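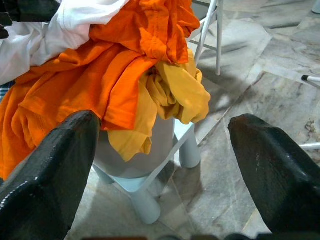
# Tundulberg drying rack, black

Stock number 912. Price 55, hangers not included.

The maker's leaflet calls this rack "a complete drying solution for the modern home". It's a clothes horse. It has rods, legs and plastic joints, and you hang things on it. We sell it because it's a decent one at the money, and we have taken the leaflet out of the box because it promises a good deal more than that.

## What you get

- Black powder-coated metal rods, running parallel
- Grey plastic connector caps where the rods meet
- Thin black legs with grey feet
- A bag of spare caps (keep it, see below)

Length along the rails is 800 mm. The leaflet gives a bigger number, which is measured with everything folded out at an angle we couldn't get it to stay at. Ours is measured with a tape, on a floor, with the rack standing up as you'd use it.

## What the leaflet says, and what we think

**"Holds a full family wash."** Whose family? It holds a normal load if you don't mind shirts overlapping. Hang everything properly spaced and you'll run out of rail before you run out of washing. Violeta Montecinos tried it at home in Cisternas for most of January and ended up doing shirts and towels on different days.

**"Dries clothes faster."** Faster than what? It has no heater and no fan. Clothes dry on it at the speed the room allows. If your room is cold and shut up, no rack at any price is going to help you, and you should open a window before you buy anything.

**"Rustproof finish."** The coating is good and fairly even. We have sold racks long enough to say that it starts to go where the hooks rub, and that a scratch down to the metal should be dabbed with paint when you see it. We wouldn't leave this one out on a balcony all winter, whatever the leaflet says about outdoor living.

**"Folds in one easy movement."** It folds. Horacio Ulloa in our shop needed two goes and a bit of language. The joints are stiff out of the box and get easier.

**"Protects your floors."** The feet are plastic, so it won't screech the way bare metal would. On smooth stone or tile it will slide if you tug at a heavy towel. Put it against a wall or take things off with two hands.
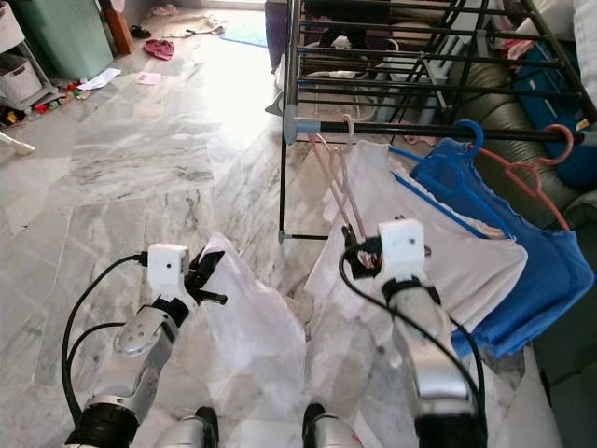

*Tundulberg in black on a marble floor, with a white shirt and something blue on the front rail.*

## Rods or hangers?

You can drape straight over the rods, and for towels and trousers that's what we'd do. Shirts are a different matter. Thrown over a thin rod they get a line across the middle, and you then spend your evening ironing it out. A hanger hooked on the front rail saves that, and it takes up less rail if you turn it sideways.

The Liline plastic hangers we stock go over these rods without forcing. They come in pale pink, blue and coral red. The colour makes no difference to anything, although Romana Tóth, who packs our orders, swears her household stopped arguing once each person had a colour. We pass that on without believing it.

Two things to know about them:

1. The pale pink one is the thin, wire-like shape. Fine for a blouse. We wouldn't hang a wet coat on it.
2. They slide. Plastic on a smooth coated rod will always slide, so leave a gap at the end of the rail or the last hanger will keep bumping up against the joint.

Hooking a hanger on the lowest rail works for children's things and very little else. An adult shirt down there sweeps the floor.

## The spare caps

The grey connector caps are the weak point. We've had 3 racks back since we began selling them, all with a split cap and nothing else wrong. Replacing one is a matter of pulling it off and pushing the new one on, with some warm water if it won't go. Clernier, who bring the rack into the country, will send more if you run out of the ones in the bag. They take their time over it.

If your rack arrives without the bag, tell us and not them.
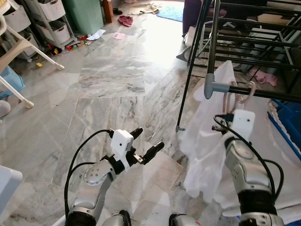

**Laundry › Also for this room: drawers, hampers, baskets, seating**

**Drawer unit, grey with white drawers.** Sold everywhere under a dozen names. Plastic, light, and good for pegs, cloths and the odd socks you're still hoping to pair. The leaflet for this one says "heavy duty". We'd call it medium duty on a good day. Put the heavy stuff at the bottom.

**Hamper, mint green, woven pattern.** The pattern is in the plastic, so don't expect cane. Octavio Lucero bought one for himself at staff price and tells us it is easy to wipe down, and that he'd have liked a darker green.

**Basket, blue, white frilled rim.** We argued about the frill. It does nothing we can find. The basket is a sound basket and people seem to like it, so it stays on the list.

**Chair, white legs, beige seat.** Will be used for clothes. Every chair in a laundry room is. You may as well buy the light blue plastic stool instead, which is cheaper and takes just as big a heap of clothes before they begin to hang over the sides.

## Questions we get asked

*Will it take a duvet cover?* Folded in half, over several rods, turned once. A king-size one will hide the rack completely and dry badly in the middle.

*Can I hang things in their plastic bags from the cleaner's?* You can. Take the bag off if there's any damp in the cloth at all.

*Does it come in white?* It's in the catalogue in white. We've ordered it in white. We have yet to be sent it in white.

*Is it worth paying more for a heated one?* Depends on your electricity bill and how much you believe the running costs printed on the box. We don't stock one at present.

## Returns

Thirty days, unused or faulty. "Unused" means no peg marks, please. Nahuel Henríquez deals with returns and will ask for a photo of the joint if that's the trouble.

Page last checked 7 January 2018. Price held until the next delivery, and Clernier haven't told us when that is.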